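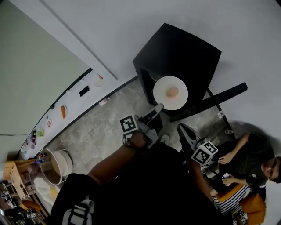 One brown egg on a white plate

Can you reheat a boiled egg without it going off like a grenade?
Posted in Kitchen Help, 7:40 am

broltholm_left_bank
I boil 6 eggs at a time and keep them in the fridge, peeled or not depending on my mood. I'd like to eat them warm. Last month I gave one 23 seconds in the microwave and it waited until I'd put a fork in it before exploding. There is yolk on the ceiling and I rent. My Cerkico manual has 157 pages, most of them about the clock, and says only "do not". Is there a way, or do I eat cold eggs until I die?

palacios_road
Leave the shell on, put the egg in a bowl or mug, cover it with just-boiled water from the kettle and leave it for ten minutes. Change the water halfway if it's straight from the fridge. It comes out properly warm and the yolk stays as it was. If you like them soft in the middle, take them out a bit sooner.
Peeled ones work too, but they go slightly rubbery, so give them less time. And don't trust the "prick it with a pin" advice. I pricked mine. I have since repainted.

dateo_dave_not_dave
just eat it cold?? its an egg

wet_toast
Seconding the kettle, I've done it at work for years. If you must use the microwave, peel the egg and cut it into quarters first, then go on low in short bursts with a bit of kitchen roll over the top. It can still spit — mine does more often than not.
For the ceiling, washing-up liquid and cool water. Hot water cooks it on. More than 200 people have read my post on this in the Cleaning section, which tells you something about this site.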